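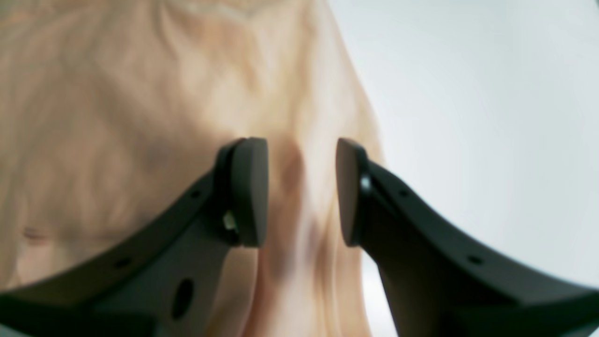 About Situs

Situs looks after one robot cell. We have been asked at trade evenings when we plan to look after a second one, and we change the subject to parking.

The cell is called Lill. She folds and sorts cloth at our workshop in Trorkberg, two arms over a white table, and she has been doing it long enough to have opinions. Our job is to keep her set up, lined up and running, and to write down what we did so that the next person doesn't undo it. Customers send us fabric and ask whether a robot can handle it. We try it on Lill and tell them. Sometimes the answer is yes.

How we got here

Béla Orbán started Situs after a career repairing sewing machines, on the theory that robots would be easier. He has since withdrawn the theory. The first version of the cell was put together by Béla and Veronika Magyar in the back of Flestenum, the old dye works, where the floor sloped enough that a dropped screw always ended up under the same radiator. We moved out in March, taking the radiator's collection with us.

What looking after a cell means

Mostly it means fingertips. Cloth is soft, and people assume it can't do any harm, but a gripper that closes on it all day picks up lint and sizing and slowly loses its hold. Each morning the tips get wiped with a dry cloth, then a damp one, then checked against each other. If one sits higher than its partner, a thin fabric slides out sideways and Lill carries on folding nothing with great confidence.

Wrist cameras come next. The lens is wiped, the mount is tried by hand, and the arm is sent to its reference pose over the table. Both tips should come in level from the lower corners of the view with a clear gap between them. If they don't, something has been bumped, and Veronika will want to know by whom.

Then a test cloth goes on the table, dropped in a heap. We don't smooth it out. Customers' laundry has never arrived smoothed out, and a cell tuned on tidy fabric is a cell that gets a phone call later. Lill makes 4 picks from the heap before any real work begins, and a missed one sends us back to the tips.

Cables are inspected at the end of the shift – Junpei Hamada's idea, after a connector worked itself loose over lunch and took most of a day to find. Every fault goes in the log. Entry 363 says only "noise." Entry 364 is a longer one, in Junpei's handwriting, about entry 363.

The people

Béla Orbán, founder. Mechanical repairs, spare parts, the good screwdrivers. Please ask first.

Veronika Magyar, calibration. Keeps the reference poses and the only reliable copy of the table measurements.

Junpei Hamada, software and cabling. Also the log.

Gönül Tuncer, fabrics. Picks what goes on the table and can usually tell by touch what is going to give the arms trouble.

Vidar Åberg, customers and accounts. Answers the phone, and has been trained on the emergency stop.

Visiting

You are welcome to come and see the cell at work if you write to Vidar first. Bring a piece of your own fabric, washed please, at least the size of a pillowcase. Long scarves and lanyards stay in the hall. Coffee is available in the kitchen and is not allowed past the yellow line, a rule that dates from before the current table.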